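I've been putting off writing this one up, partly because every time I sit down to explain wallet backups I end up making a second pot of tea and telling stories. But Daichi Sugiyama asked me again last week how to move his tokens off an exchange and into a wallet of his own, and he's the third person this month, so let's do it properly.

We'll be using the Norel wallet on a phone, and the token in my examples is Emeo, though the steps are much the same for any other coin the wallet supports. Set aside a quiet evening for it.

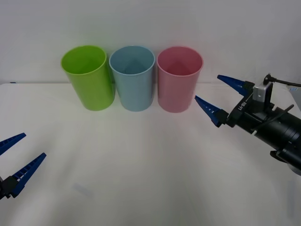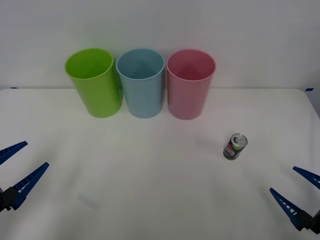
Three cups in a row: green, blue and pink.
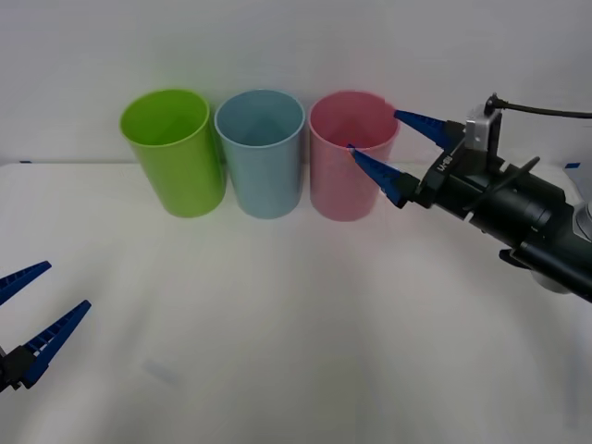
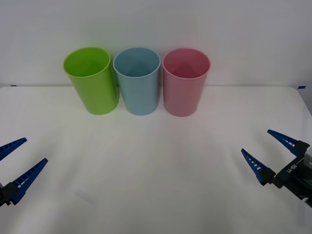
## Before you start

You'll need your phone, charged, with a screen lock turned on. You'll also need a pen and two sheets of decent paper (not the back of a receipt, please, the print on mine had faded to nothing by spring and the pen wasn't far behind). And you'll need to be able to log in to your exchange account, so if you've forgotten the password, sort that out first and come back. I'll wait!

## Step 1: Make the wallet

Open Norel and tap **Create new wallet**. It will ask for a PIN. Pick one you don't use for anything else, and type it twice.

Next it shows you twelve words. These words *are* the wallet, as far as the network cares. Anyone who has them can spend what's in it, and if you lose both the phone and the words, there's no help desk on earth that can get your coins back.

Write them down in order, with the numbers, in your clearest handwriting. Then write them all again on the second sheet. Don't take a screenshot, and don't email them to yourself "just for tonight." My friend Shakuntala Bhatia did exactly that and spent a whole weekend moving everything to a fresh wallet, which was the right call but not much fun.

The app will quiz you on a few of the words. Go slowly. If you get one wrong, check your paper and fix it there too.

## Step 2: Test the backup while the wallet is empty

Most guides leave this until later, and I really wish they wouldn't. Right now there's nothing to lose, so:

1. Go to **Settings > Remove wallet** and confirm.
2. Tap **Restore wallet**.
3. Type in the twelve words from your *first* sheet.
4. Tap **Receive** and make a note of the last six characters of the address.
5. Remove the wallet again and restore it from your *second* sheet.
6. Compare the address. It should match.

If it doesn't, one of your sheets has a slip in it. Start over with a new wallet and new paper.

## Step 3: Send a small amount

Say you have 445 Emeo sitting on the exchange. Don't send it all! Tap **Receive** in Norel, choose Emeo, and copy the address. On the exchange, go to the withdrawal page, paste the address in, and check the first and last few characters against your phone.

Look carefully at the network menu as well. The exchange may offer more than one, and the one you choose has to be the same one Norel shows under the address. If you aren't sure, stop and ask somebody before pressing anything.

Send a small amount, say five. Mine took long enough that I'd wandered off to water the plants, so don't panic if nothing shows up right away. Once it says **Confirmed** in Norel, you can send the rest.

## Step 4: Put the paper away

Keep one sheet at home and the other somewhere else entirely, such as with a relative you trust or in a bank box. I seal mine in plain envelopes with nothing written on the front but a date.

## A few things people have asked me

**Can I change the PIN later?** Yes, under **Settings > Security**. Your twelve words stay the same.

**What if I get a new phone?** Install Norel on it, choose **Restore wallet**, and type in your words. Wipe the old phone only after you've seen your balance on the new one.

**Someone from "support" messaged me asking for my words.** Block them. It doesn't matter how polite they are or how official the logo looks.

Thanks to Thandeka Masilela for reading through an earlier version and catching that I'd put steps 2 and 3 in the wrong order. I'll do a separate page on fees when I get the chance.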